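Chapter 3
What Makes a Town a Town?

I grew up in Ellwood, and for years I told people it was a town. My grandmother called it a village. The county map called it a "settlement," a word I took personally! We had 2,101 people at the last count, one high street and a river that got into the church most springs.

So who was right? Before you read on, jot down what you'd look for in a town. A market? A mayor? A train station? I've asked up to 100 students over the years, and the market wins nearly every time (I blame picture books).

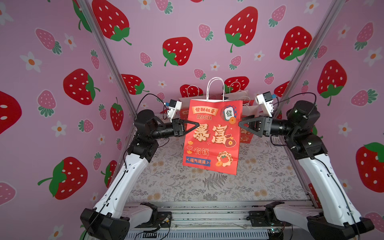

Babar Khokhar disagrees with me on the market. Size and shops don't settle it, he argues, and what counts is whether folks from the places nearby have to come to you for something. By his rule Koltumside is a town with 124 houses, as the whole valley goes there for the doctor and the bank.

I like that rule, but it gives me trouble with Vultlow, where everybody drives 24 miles the other way to the city. It has a mayor, a town hall and a very loud clock. We'll start there, with its old boundary map, and work out where the edges were drawn and who drew them.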